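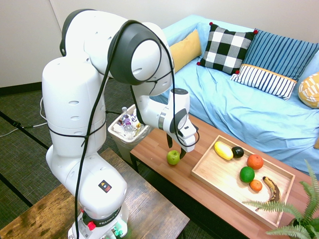 Joanne Dobson would have sent it back after the first morning. Too slow, she reckoned, and the setup notes were no help at all. Ryan Mapplebeck disagrees. He has had the Tirico kit on trial for 22 days now and wants to keep it.

Filed under: Kit & Services / Hands-on

Tirico is a hire service, basically. Software, a gripper setup and someone on the end of a phone, sold by Noltberg to people who already have an arm. Ours to look at was a Franka. Household picking is the pitch: fruit, veg, things that roll about on a coffee table and don't want squashing.

"Fruit's a good test," says Mapplebeck, in between phone calls. "An apple's easy enough to see. Getting hold of it without shoving it off the table, different matter."

And does it? Mostly. He set it a run of 69 picks on day two and was happy enough to carry on. Wouldn't give me the score. "It was before I'd sorted the grip force, so it wouldn't be fair on them."

Bananas he calls "a pain". The soft ones mark. Squash fine, limes fine. Avocados depend on how ripe, same as for the rest of us.

Setup took him 6 hours, against the single morning he'd been told. The notes skip a whole step on the wrist calibration, he says, and he only got past it by ringing Hagos Mersha at Noltberg, who talked him thruogh it. "Hagos was brilliant. But I shouldn't need Hagos."

Price: 1,000 pounds a month, support included, arm not. Steep for a small workshop. Mapplebeck had the Durell package before this and paid less, but spent his evenings fixing it. "I'd sooner pay and go home."

Things he'd change. The stop screen, too many taps. The training menu, which is in a daft place. A proper printed manual as well, he likes paper.

Mersha told me by email that new notes are due in May and the calibration step will be in them. No word on the menu

Dobson still isn't having it. She wants to see it do a full tray at a decent speed before she signs anything, and Mapplebeck has promised her one more go before the trial runs out.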